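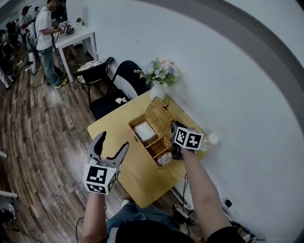
*本页最后修改:2026年10月19日,星期一。修改内容:增加了“保养”一节后面的一段,改正了两个错别字(谢谢 Esther Rotich 的来信)。*

# Unmont 浅色木桌:用了一段时间以后的评价

我从五月开始使用这张桌子。第一次写评价的时候,我只用了两个星期,所以那篇文章太乐观了。现在我把它重新写一遍,旧的文章已经删除。如果您以前读过,请以这一篇为准。

先说明我的情况。我的中文是在大学里学的,毕业以后一直在做文件翻译,所以每天要坐很长的时间。我的房间不大,桌子必须靠墙放。白天它是工作桌,晚上它是吃饭的桌子,星期六上午我的外甥女来写作业,它又变成她的桌子。所以我对桌子的要求比较多,但是我的钱比较少。这两件事情放在一起,选择就很困难。

这张桌子是我自己付钱买的。Unmont 公司不认识我,也没有送我东西。

## 为什么买它

我原来的桌子是房东留下的。它的表面很好,但是高度不合适,我写一个小时,肩膀就会疼。我试过把椅子垫高,结果脚不能完全放在地上,腿又开始疼。后来同事 Godfrey Wanyama 告诉我,不要再买垫子了,买垫子的钱加起来可以买一张桌子。他说得对,我当时已经有三个垫子。

我比较了两家的产品。一家是 Plorkside,他们的桌子更宽,可以装抽屉,但是颜色很深,我的房间窗户朝北,深颜色的家具让房间看起来像晚上。另外一家就是 Unmont。我去 Stondano 家具店看了实物,坐在旁边,把两个手臂放在桌面上,坐了很久。店员没有催我,这一点我很感谢。

我建议大家买桌子以前一定要这样坐一次。网页上写的高度是一个数字,手臂的感觉是另外一件事情。最好穿平时在家里穿的鞋去,我那天穿了有跟的鞋,所以我把鞋脱了才坐下。有一点不好意思,但是很有用。

## 价格和送货

桌子的价格经常变化,我写出来可能很快就不对了,请您自己去店里问。我想特别说的是送货费。Stondano 的送货费是 4,000 先令,包括搬上楼,不包括安装。我住的楼没有电梯,所以我付这个钱的时候没有犹豫。可是如果您住在一楼,又有朋友有车,我认为您应该自己去拿。包装好的桌子重 15 公斤,一个成年人可以拿起来,只是箱子的形状很长,转弯的时候不方便。

送货的人比约定的时间晚了一个下午。他们打了电话,态度很客气。箱子的一个角被压坏了,里面的桌面没有问题,因为厂家在四个角上放了比较厚的纸板。我拆开以后检查了很长时间,还用手摸了每一条边。

箱子里没有塑料泡沫,全部是纸。我喜欢这样,扔的时候很简单。

## 安装

说明书只有图,没有文字。对我来说这没有关系,我觉得图比翻译得不好的文字更清楚。可是第四张图有一个问题:它画的横条方向很难看出来哪一面朝上。我装反了,然后全部拆开,再装一次。正确的方法是这样:横条上有小孔的一面要朝里。如果您看见小孔在外面,请马上停下来。

一共有 17 个螺丝,没有多余的。这一点我要批评厂家。给顾客多放一个螺丝不需要花很多钱,而顾客丢了一个,就要再去一次店里。我安装的时候把螺丝都放在一个碗里,建议您也这样做。

附送的小扳手太短,手会疼。Atieno Lyimo 住在我楼下,她借给我一把长的,用了以后快了很多。她还提醒我一个重要的方法:开始的时候所有的螺丝都不要拧紧,等桌子站起来,放平,再一个一个地拧紧,并且按照对角的顺序。我第一次没有这样做,桌子有一条腿不着地。第二次这样做了,四条腿都很稳。

两次安装加在一起,我用了整个晚上。如果没有装反,我想看一部电影的时间就足够了。

## 桌面

桌面是我最满意的部分。木头的颜色很浅,表面不反光。我以前的桌子上面有一层很亮的漆,下午开灯以后,灯的影子总是在眼睛前面。现在没有这个问题,我看纸上的小字舒服多了。

大小够用,但是不富裕。靠墙的地方我放了一个带盖子的编织盒,里面是一包白色的纸巾或者餐巾纸,和一些没有地方放的小东西。盖子可以朝着墙打开,所以我坐着就能拿东西。除了这个盒子,还可以放电脑和一本打开的大词典。如果再放一个台灯,就必须把词典合上。我后来买了一个夹在书架上的灯,问题解决了。

如果您需要两个屏幕,我不推荐这张桌子。Faith Odera 来我家工作过一天,她带了自己的屏幕,我们两个人的本子就没有地方放,最后她把本子放在腿上写字。她的评价是“适合一个安静的人”。我不知道这句话是表扬桌子还是批评我。

手感方面,桌面摸起来不冷。早上天气凉的时候,手臂放在上面不会有那种玻璃桌子的感觉。写字的时候要注意:如果只有一张薄纸,圆珠笔会在木头上留下浅浅的印子。我已经有几个字的印子了,在某个角度可以读出来,是一个客户的名字。现在我总是在纸的下面垫一个硬的本子。

## 稳定性

这是网上别人抱怨最多的地方,所以我写得详细一点。

打字的时候,桌子不动。用橡皮用力擦的时候,桌子会有一点动,这个我可以接受。我的外甥女写作业时喜欢摇腿,膝盖碰到桌子,那么桌上的水杯里会有波纹。我批评过她,但是这不是桌子的责任。

用了三个月以后,我发现摇动比以前明显。我把螺丝检查了一遍,有几个松了,拧紧以后恢复正常。所以我现在每个月的第一个星期日检查一次,顺便擦桌子下面的灰。说明书里没有写需要这样做,我希望厂家以后可以加上。

地板不平的人要小心。这张桌子的腿不能调节高度。我邻居家的地板是斜的,她折了一块纸板放在下面,看起来不漂亮,可是有用。

## 声音

很少有评价写声音,我觉得应该写。桌面比较薄,放杯子的时候会有一个空空的声音,像敲一个木箱子。白天我不注意,晚上楼里很安静,我能听见每一次放杯子。我用一块布做杯垫以后好多了。

敲键盘的声音也会变大一点。我的客户打电话的时候曾经问我是不是在修房子。如果您经常要开电话会议,请在键盘下面放一块毛毡。

## 水和污渍

这张桌子怕水,这是它最大的缺点。我在这里讲一个不愉快的经过。

六月的时候,我把一个湿的茶杯放在桌上,去接电话,电话很长。回来以后,桌上有一个白色的圆圈。我用干布擦,没有用。我在网上找到很多办法,有人说用牙膏,有人说用蛋黄酱,有人说用熨斗。我不敢用熨斗。牙膏我试了,圆圈变浅了,可是那个地方比别的地方更亮,所以现在有一个亮的圆圈代替白的圆圈。我并不推荐这个办法。

咖啡如果马上擦,不会留下颜色。红色的番茄汁,等了一顿饭的时间再擦,留下了一点点粉色,过了几个星期自己消失了,我不知道为什么。墨水我没有试验,也不想试验。

所以吃饭的时候我会铺一块桌布,喝水我现在多半用有盖子的瓶子。

## 保养

我写信问了 Unmont 的客服,可不可以给桌子上油。他们三天以后回答:可以,但是保修不包括上油以后的颜色变化。保修期是 2 年,只包括结构,不包括表面。请您买的时候看清楚这一条,它写在收据的背面,字很小。

我用的是 Bošković 的家具蜡,小罐的那一种。方法很简单:先用稍微湿的布擦一次,等完全干,然后用旧的棉布蘸很少的蜡,顺着木纹擦,第二天再用干净的布擦一次。要点是“很少”。第一次我用得太多,桌面有两天是黏的,纸都粘在上面。

蜡的味道比较重,像松树和药放在一起。最好选择可以开窗的日子。

*(以下这一段是这次增加的。)*上蜡以后,水滴在桌面上会变成圆的,有时间去拿布。但是热的东西还是不行。Esther Rotich 来信说,她把刚离开火的小锅放在上过蜡的桌面上,结果蜡化了,锅底的形状留在了上面。她后来用细砂纸磨了那个地方,再重新上蜡,她说现在只有她自己能找到。我没有砂纸的经验,所以只把她的话写在这里,请您先在桌子底面试一下。

## 换零件

我的一个螺丝在第二次安装的时候滑丝了。我拿着收据去 Stondano,他们说螺丝要向厂家订。我等了十二天。零件是免费的,但是我去了两次,车费由我自己付。店里的 Upendo Kombo 女士很有耐心,她在等零件的时候先给我找了一个尺寸相近的,让我可以继续使用桌子。产品的服务制度我只能给中等的分数,她本人我给最高的分数。

如果您住得离店很远,可以要求邮寄。我去第二次以后才知道有这个办法。

## 和 Plorkside 的比较

朋友问我有没有后悔没有买 Plorkside。我的前任室友有一张,我去她家的时候用过几次,所以可以说几句,不过我的经验不完整。

Plorkside 的桌面更厚,放杯子没有空的声音,深颜色也不容易看出污渍。它的抽屉拉出来很顺,可是抽屉占了腿上面的空间,我个子比较高,膝盖会碰到。它也重得多,两个人抬才比较安全。我每次扫地都要把桌子拉开,对我来说重量是一个缺点。对于从来不移动桌子的人,重量可能是优点。

价格是 Plorkside 高。高多少要看有没有抽屉。

## 适合谁,不适合谁

我会推荐给住小房间、一个人工作、桌上东西不多的人。学生也可以,只要不太爱摇腿。

家里有小孩子吃饭要用这张桌子的,请考虑别的。需要锁东西的人也请考虑别的,因为没有抽屉。做缝纫的人,我不能确定。有一位读者问过我缝纫机放在上面会不会震动,我没有缝纫机,不能回答。如果有人试过,请写信告诉我,我会加在这一页上。

## 评分

| 项目 | 分数(满分五分) |
|---|---|
| 桌面的手感和颜色 | 五 |
| 稳定性 | 三点五 |
| 安装 | 三 |
| 防水 | 一点五 |
| 售后 | 三 |
| 总体 | 三点五 |

旧文章里我给了四点五分。减去的一分主要是因为那个茶杯的圆圈,还有螺丝需要经常拧紧。

## 读者问过的几个问题

**桌子能不能拆开再搬家?** 能。但是每拆一次,螺丝孔会松一点。我拆过一次,还没有发现严重的问题。

**有没有更小的尺寸?** 五月的时候店里没有。现在请打电话问。

**冬天木头会不会裂?** 我还没有和它一起过完一年。到明年五月我会再修改这一页。

**那个编织盒是在哪里买的?** 是在市场上买的,没有牌子。卖盒子的阿姨有时候在,有时候不在。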